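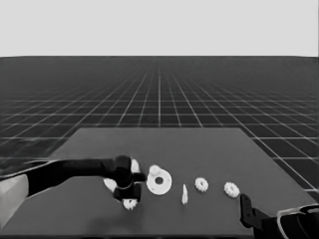
Csenge Bozsik puts the number of helmet contacts in an ordinary week of practice at 100 per lineman, and she says the count surprised her less than the days it fell on. Most of the contacts came in the first period of the first padded session, before any play had been run at full speed.

Her figures come from the Destier league, a semi-professional football competition whose clubs began logging contact in preseason. Players wore sensors in their mouthguards. Each sensor recorded an event when the head's acceleration passed a set threshold, along with the time and the direction of the force. Club staff matched the times against the practice script, so that each event could be assigned to a drill.

The method has limits. A mouthguard that is chewed, dropped or pulled halfway out will record events that have nothing to do with a hit. Grilthorpe, whose staff were the first to review their own data by hand, threw out 700 events from one position group before the season opened. Kálmán Kiss, the line coach there, would have preferred to throw out more.

"If a guy takes it out to drink and bangs it on his face mask, I don't want that on my drill," he says.

What was left still pointed at two drills. The first was a one-on-one run block from a three-point stance, with the players a yard apart. The second was a goal line period in which both lines started low and the ball carrier was tackled to the ground. Together they took up a small part of the practice clock and produced most of the higher readings. Pass protection, which took up much more of the clock, produced frequent contacts at low readings.

A league rule followed. Clubs may run live goal line work once a week, and the one-on-one block must begin from an upright stance. Total padded time is capped, and the cap drops again in November, when the playoffs start and rosters are thin.

The objections have been mostly about technique. Linemen learn pad level by playing low against someone who is also playing low, and an upright start removes that. Tamás Csizmadia, a center at Kerkell in his ninth season, says the change shows on film.

"The young guys come off the ball high. Then on game day they meet somebody who doesn't, and they get their head snapped back. So you took the hit out of practice and put it in the game."

The game data neither supports nor defeats him so far. Readings for first-year linemen rose in the opening two weeks and then fell back to the previous level. Readings for veterans did not move. Bozsik regards two weeks as too short to say anything and has asked the clubs for the rest of the season before she reports on it.

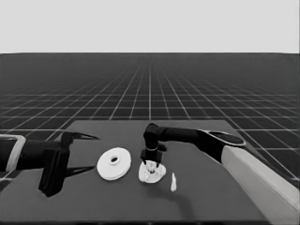
Training the line: clubs are still working out how much contact to keep.

Kerkell has tried to close the gap with equipment. Its linemen now do their low-stance work against a weighted sled with a padded face, set so that the top of the pad is at sternum height. A player who comes off high misses the pad and has to start over. The sled does not push back, and Csizmadia considers that a serious fault. The club's answer has been to put a second player on the back of it, who leans in at the whistle.

Grilthorpe went the other way and shortened the distance. Its linemen start with their hands already on each other's chest plates, in a low stance, and drive for 40 inches before the whistle. No speed builds up before contact, and the rule allows it, as the players are not starting apart. Kiss likes the drill for another reason, which is that he can see the feet.

There is also the matter of who looks at the numbers. Under the agreement with the players, a club doctor sees individual readings and a coach sees totals by drill. Gizella Balogh negotiated that clause and says it was the hardest page in the document. Players on short contracts feared that a high count would be used against them when the roster was cut. Coaches argued that they could not correct a player's technique without knowing which player it was.

The compromise lets a player release his own record to his position coach, in writing, for one week at a time. At Kerkell most of the line has done so. At Grilthorpe very few have. Balogh says she does not read much into the difference, and that the form at Grilthorpe is kept in the head coach's office.

The clause comes up for renewal after the season. Mariama Quartey, who will sit on the league's side of the table, wants the release extended to a month. Balogh wants it left alone.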